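Soft Goods Handling Trial: Progress Report to Fikon
2022-10-29
3 comments | 11 shares

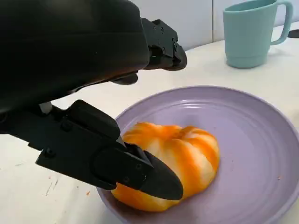

Hudec wrote back after the last update that the bun is the item they would worry about most, and that a gripper able to pick up a mug tells them very little about whether it can be trusted with bread. We agree, and a good part of this period went into that remark.

First, thank you for your patience over the summer, when deliveries were slow and our updates were slower. Both grippers are now on the bench and both have been run on the same arm with the same controller, so we finally have something to compare! The first is the two-finger unit from Rokbridge, with the stiff black fingertips. The second is the Skavis, which has softer pads and a slightly narrower opening.

We have logged 249 attempts on soft baked goods so far, split between the 2 units as evenly as the schedule allowed. The Rokbridge closes quickly and comes back to the same position very reliably, which we like a great deal, but its fingertips mark a soft bun easily if the approach is even a little low. The Skavis is kinder to the crust and fussier about everything else (it needed re-zeroing most mornings, and we lost a good few hours learning that).

The wrist camera has been a pleasant surprise. With the view so close in, we can go back and find the moment a fingertip first touches, and we have used this to lower the closing force in small steps. Glossy plates still give us trouble under the overhead lights, and we would like to try a diffuser before blaming the software.

Spending is on track. Of the equipment line, some 4000 dollars is left, and we would like to put part of it toward a second set of fingertips for the Rokbridge, in a softer material if they will make them for us.

Next we plan 20 full sessions with mixed tableware and food on the same table, then a shorter round at Hudec. The full comparison should reach you by April, with the logs attached.

With warm thanks from all of us on the bench.

Related
Choosing a wrist camera mount
Controller settings for light objects
Skavis calibration notes
Hudec site visit: what we learned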